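Part-time sorter / packer wanted - small parts bench, Flillthorpe

Posted by Olga Lagos, Prollier spares room

Need somebody for the small parts bench. Soon as possible, really, June at the latest. We sell replacement fixings for lamps, cabinets, folding furniture, older sewing machine tables, that kind of thing. People lose one screw and want one screw. That's most of our business. Orders go out in little envelopes and somebody has to fill them and get it right.

Right now it's me and Duangjai Ruangrit and we are behind. Last count of open orders was 143 and that was before the weekend mail.

The job

Mornings, 10 to 2, four days. Tuesday is the heavy one so you have to be able to do Tuesdays. The other three we can talk about.

Sorting mostly. Mixed lots come in from Mansilla by the bag, all lengths thrown together, and they have to be split by length, head and thread before they go in the drawers. You'll have a thread gauge, a small ruler, tweezers, a magnet dish and a stack of printed grid sheets. One kind to a square until you're sure what you have. Then into the drawer, then write it on the card. If it isn't on the card it didn't happen.

After that, packing. Pull the slip, pull the parts, lay them out on the sheet, check against the slip, envelope, label, bin. Somebody else checks the bin before the mail pickup. You check theirs too.

Also some drawer work. We have 2,566 part numbers on the books and a good few of the drawer labels are in Ivana Leiva's handwriting from before she moved over to purchasing. Lovely handwriting, old numbers. They all need redoing in the new Hesar numbering and you would be doing part of that in slow hours.

The bench is a plain white tabletop. Please keep it that way, no coffee, no phones, no snacks. Drinks go on the shelf by the door.

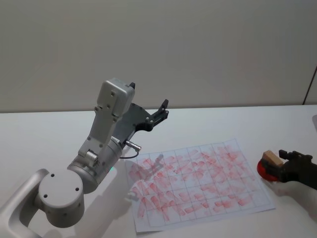 A grid sheet covered in red stamp marks on the white table.

Who we want

Steady hands and decent close-up eyesight, glasses are fine, plenty of us wear them. Patience with very small things. Able to sit for a stretch and then stand for a stretch. Able to lift a box of envelopes, nothing heavier than that, the bulk boxes come in on a cart and Masanobu Wada moves those.

You don't need to know hardware. Duangjai came from a bakery. If you know a machine screw from a wood screw great, if you don't you will by Thursday. Being able to read a ruler in both inches and millimeters does matter, we will ask you to do it when you come in.

Careful beats fast. We would rather have ten right envelopes than twenty with a wrong length in one of them. A wrong screw costs us postage twice and a grumpy email.

Spoken English good enough to ask when you're stuck. Spanish handy for phoning Mansilla but not needed.

Pay and the rest

Hourly, paid every two weeks. Rate depends on experience, we'll tell you the number on the phone before you bother coming over. First 2 weeks are a trial, paid the same as everybody else. One paid break in the middle of the shift. Parking behind the building, bus stop across the street. The room is heated, gets warm in the afternoon but you'll be gone by then. Closed-toe shoes please - things get dropped.

No benefits at these hours, sorry, better you know now. There may be a longer-hours spot later in the year, Lorena Urrutia does the scheduling and she always asks the people already here first.

How to apply

Come by or write. A short note is plenty, we don't need a fancy resume. Tell us:

your name and a phone number that you pick up
which days besides Tuesday
when you could start
any job or hobby where you worked with small stuff - beads, model kits, watch repair, fishing flies, sewing, whatever

Drop it at the front desk of Prollier in Flillthorpe, marked BENCH JOB, attention Lorena. Or ask for her on the main line, mornings are best, she is out on the floor after lunch and wont hear it ring.

If we like the note we'll have you in for around an hour. You sort a mixed bag onto a sheet, fill a couple of practice slips and meet whoever is on. Bring reading glasses if you use them. We'll let you know either way the same week.

Students OK, retired people OK, first job OK. If you applied last fall and didnt hear back, that was our mess, please try again.

No agencies please.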